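Open Day for Young Visitors: Watching Robots Work

The Isum Learning Center opens its robot workshop to children on the last Monday of August. This page explains what you will see during your visit and what some of the words mean. Please read it with an adult before you come.

What is a robot arm?

A robot arm is a machine that can reach, hold and move things. It has parts that are a little like yours. There is a shoulder, an elbow and a wrist. At the end there is a gripper, which does the job of a hand. Your hand has a thumb and four fingers. A gripper has jaws that open and close.

Inside each joint is a motor. When the motor turns, the arm bends. Electric cables run along the arm and carry power and messages to the motors.

How does a robot see?

Many of our robots carry a small camera near the wrist. The camera sends pictures to a computer, and the computer uses them to help decide where the gripper should go. This is harder than it sounds. You can look at a cup and know at once which way up it is. A robot has to learn this from many tries. The team in our Dunov Room has recorded 3,498 tries so far, and the robots still make mistakes.

Why use two arms?

Think about packing your school bag. One hand can hold the bag open and the other can put a book inside. Some jobs are much easier with two hands, and robots are the same. The computer must also make sure that the two arms do not bump into each other.

What will happen at the demonstration?

Each demonstration lasts 18 minutes and takes place in the Dunov Room. The first one begins at 2 p.m. Two arms will work with a bag and a set of hourglasses. An hourglass is a good test for a robot. It is narrow in the middle and wide at the ends, and it can roll when it is lying on its side.

A member of staff will explain each step. You may ask questions when the arms have stopped moving.

Rules for visitors

Stay behind the yellow line at all times.
Do not reach into the booth, even if the arms are still.
Food and drinks must be left in the Flores Hall.
Children under 13 must be with an adult.

After the demonstration, visitors may go to the Skastine Table in the hall and try a hand-held gripper. See if you can pick up a pencil and a paper cup without dropping them. Then try it with one eye closed. Most people find that it becomes harder to judge how far away things are.

Entry is free. Groups should reserve a place at the front desk. 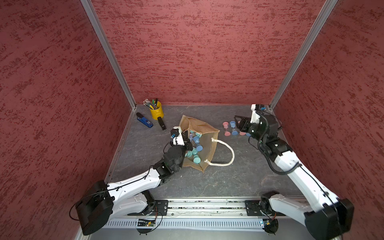
Two robot arms at work with a mesh bag and hourglasses in pink, blue and teal.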